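Winter cattery inspection checklist, with my comments

I do this walk-round every January, before the spring bookings start, and again whenever somebody new joins us on the feeding rota. Lerato Nkosi asked me to type it up because she couldn't read my handwriting on the clipboard copy (fair enough, half of it was written with a cat on my arm). Tick, cross or N/A, and please do write in the comments! 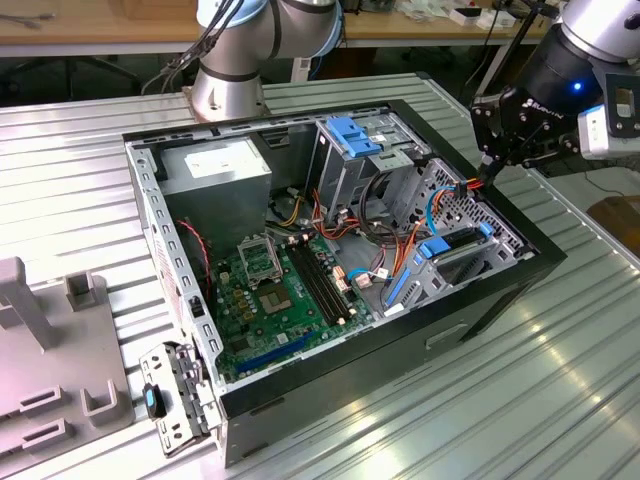
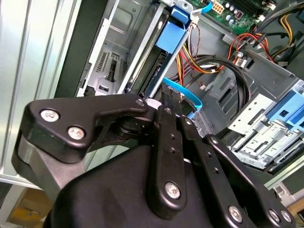
Start at the outside gate and go clockwise, so you finish at the kitchen with the kettle.

1. Outer gate and safety porch
Both doors close on their own: TICK
Bolt reaches fully home: CROSS
Comments: The bolt on the inner door has dropped again and I had to lift the door to get it across. Torbjørn Hovland is coming on Tuesday with longer screws. Until then use the top hook as well, please, even if you're only nipping out for the bins.

2. Pen mesh and roof panels
No gaps, no sharp ends: TICK, except pen 8
Roof clips tight: TICK
Comments: Pen 8 has a snapped wire low down behind the scratching post, just at paw height. I've bent it back and put a board over it, but I don't want a cat in there until it's mended properly. Skindari was due to move into 8 and has gone next door to 7 instead. She gave me a look about it.

3. Shelves and ramps
Shelves bear weight without tipping: TICK
Carpet firmly stuck down: CROSS in pen 3
Comments: I lean on every shelf with both hands. Pen 3's ramp carpet is coming up at the bottom, and Renaud (a very large ginger gentleman with no brakes) skidded the whole way down it while I was standing there. He was fine, but the carpet needs to come off and be redone. Staples are out, by the way. We glue.

4. Heating
Heat pads warm evenly, no scorch marks: TICK
Cables covered and out of chewing range: TICK, one query
Room thermometer present in each block: TICK
Comments: The query is Hunik, who chews. His cable is in the hard sleeve, but there are tooth marks on the end of the sleeve, so I've swapped it for a new one and turned it round to face the wall. Please look at it each morning while he's in with us.

5. Food store
Lids on all bins: TICK
Anything out of date removed: TICK
No signs of mice: TICK
Comments: I threw out a bag of the kidney biscuits that had slid down behind the freezer, goodness knows when. Opened tins go in the fridge with a lid and the pen number on, and anything left after 24 hours gets thrown away. I know it feels wasteful. I've cleaned up after the alternative.

6. Isolation room
Separate bowls, trays and scoop: TICK
Foot dip fresh: CROSS
Apron on hook: TICK
Comments: The foot dip had leaves floating in it. I've emptied and refilled it and written the day on the tape. A new arrival with so much as a sneeze goes in here for 48 hours and I ring the vet, whatever the owner says about it being the car journey. Genero is in there at present with a runny eye, cross as anything and eating beautifully.

7. Fire and getting out
Extinguisher gauge in the green: TICK
Carriers, one per cat, by the door: CROSS
Comments: We were a carrier short! Somebody had borrowed one for the hedgehog. It's back now and scrubbed. Carriers live on the rack by the door, doors open, and they aren't for storing blankets in.

8. Cleaning cupboard
Locked: TICK
Only cat-safe disinfectant inside: TICK
Comments: There was a bottle of pine cleaner in here last winter and I'm still on the lookout. If it smells of a forest, take it home with you.

Still to do
Inner door bolt (Torbjørn)
Pen 8 mesh (quote for the whole back run came in at £1,090, so I'm asking for a price on the one panel)
Pen 3 ramp carpet (me, once Renaud goes home)
Spare cable sleeves, order two (Lerato)

Signed copy is on the nail by the fridge. Add your initials if you've read it.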